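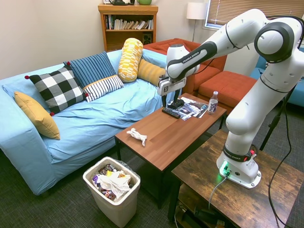
Writing for Radio and Stage
Handout 7: From short audio piece to full-length play
Tutor: Oluwaseun Anozie
Irkside campus, Studio 3

Reading for this session

Zivetska, the audio version (script in the course folder, 14 pages)
Zivetska, the stage version, Act One only
Shuzhen Lei, rehearsal notes, first week

Please read the audio script before you listen to the recording. If you do it the other way round you will hear the actors' choices every time you go back to the page.

1. What the audio version does

The piece has two speakers, a ferry clerk and a woman who wants to change her ticket. Everything happens at one counter. We learn the time of year from the heating, which the clerk keeps mentioning, and the size of the hall from the echo on the woman's first line. Lei wrote no description at all. Her only directions are for sound: a stamp, a drawer, a tannoy.

Note how often each speaker uses the other's name. On the page it looks clumsy. On air it keeps the listener straight for the first two minutes, and after that it drops away. When you adapt for the stage these are the first lines to go.

2. What changes when there is a room

An audience that can see the clerk will watch him while she talks. In the audio version he is silent for most of page eight and the listener half forgets him, so his interruption comes as a shock. On stage he has been sitting there the whole time. Lei's answer was to give him a job to do. He sorts returned tickets into piles, and the interruption now comes when the sorting stops.

Things to look for in Act One:

Lines that told us where we were. Most have been cut. Two have been kept and given to a new character, the cleaner Peltonen, who says them as complaints.

Sounds that have become actions. The drawer is now opened on stage, and we see what is in it before the woman does.

Pauses. The audio script marks them as short. The stage script hardly marks them at all and leaves them to the director.

3. Length

The usual mistake is to take a 15-minute piece and make the same conversation go on for longer. A conversation has a natural size. If the question in the audio version is "will he change the ticket?", an audience will wait a quarter of an hour for the answer, perhaps a bit more, and then want another question.

Lei keeps the ticket question and answers it before the interval. The second question – who is meeting the boat – was a passing remark in the original. Mark the place where you first notice it. People in this group will probably disagree, and we will compare.

The third speaker also helps. With two people on stage, each line is either to the other person or to nobody. With three, someone can be left out, and that alone gives you several scenes.

4. Keeping the voice

Adding characters tends to flatten the ones you had. Read the clerk's speeches from both versions aloud, one after the other. In the stage version his sentences are longer in the opening scene and get shorter. Lei's notes say she rewrote that scene eight times and went back to the radio recording before each draft.

Exercise (in class)

In pairs, take page three of the audio script. Cut every line whose only purpose is to tell us something we would see. Then write one action for each speaker that does not need a line. Keep the total under 100 words.

Assignment 2

Choose one of your own audio pieces from last term, or Dostar from the anthology if you have none you want to use. Write the first scene of a stage version, with one added character. Attach a page on what you cut. Hand in by 2025-11-07, on paper, with your name on the back of the last sheet only.

The April showcase will be cast from these scenes, so please number your pages.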